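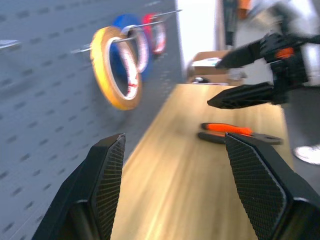 I got to the Pluncombe at 6:15 last Friday for a show that was supposed to start at 7, and the opener walked out at 8:20. By the time the headliner plugged in, it was close to ten, and the couple next to me had already put their coats on. They had a sitter. They'd paid $32 apiece, plus whatever the fees came to, and they heard one and a half songs.

I love live music. I've been going to shows in this town since I was too young to be let in, and I've stood through plenty of long waits without complaining (much). But I think small venues have gotten sloppy about time, and I think it's costing them exactly the people they say they want more of.

When I bring this up, somebody always tells me that rock and roll isn't supposed to run like a train station. Okay, sure. I'm not asking for a train station! I'm asking for the number on the ticket to mean something. If it says 7 and you mean 8:30, print 8:30 and I'll go get dinner first. I'd probably get dinner at the place next door to you and be in a much better mood when I came in.

The other thing I hear is that late starts sell drinks. Maybe they do. My friend Consuelo Correa tended bar at the old Hurley for years and she says the money came in between sets and right after a good one, when people were happy and didn't want to go home. A room full of folks staring at an empty mic stand buys one beer and then gets annoyed. I believe her, partly since she's usually right and partly from having been one of the people with the one beer.

And look at who gets hurt. The opener plays to a crowd that's already cranky. Vidal, the three-piece who opened on Friday, were terrific, by the way, with this loping, surfy guitar sound and a drummer who sang the high parts, and they got their set chopped down to 23 minutes to make up for a delay they had nothing to do with. They drove 5 hours to play that. I bought a shirt out of sympathy and then wore it all weekend because I really do like them.

Then there are the people who work early. I used to be the kind of person who could get in at two in the morning and be fine at work by eight. I'm not anymore, and neither are most of my friends, and we're the ones who can afford tickets now. We still want to stand near the speakers and get our ears rattled. We'd like to do it and be in bed by midnight. I don't think that's a shameful thing to want. My mother, who is 80, came with me to an outdoor show in August that began at 5 in the afternoon and she outlasted me, dancing the whole time with a man she'd met in the taco line.

Which brings me to Puto, the tiny room over the print shop on the east side. It holds maybe a quarter of what the Pluncombe does and the bathroom door doesn't lock, but they post set times on the front door and online the day of the show, and they stick to them. Opener at 7:30, headliner at 8:45, done by 10:15. I've been there a lot this year, and I've noticed that people show up for the first band. They actually come in and stand up front for somebody they've never heard of, since they know when it's happening. The merch table is busy. The band looks happy. Then everyone spills down the stairs while the buses are still running, and a good number of them go have a drink somewhere else.

I know things go wrong. Vans break down, a monitor dies, the singer is stuck at the airport. Tell us! Get on the mic or put up a post, say it'll be another forty minutes, and I'll happily wait. It's the silence that makes me crazy, the house music going around a third time while everybody checks their phone.

So, Pluncombe, I'm still coming. You have the best sound in town and I've got tickets for two more shows already. But please put the set times on the door.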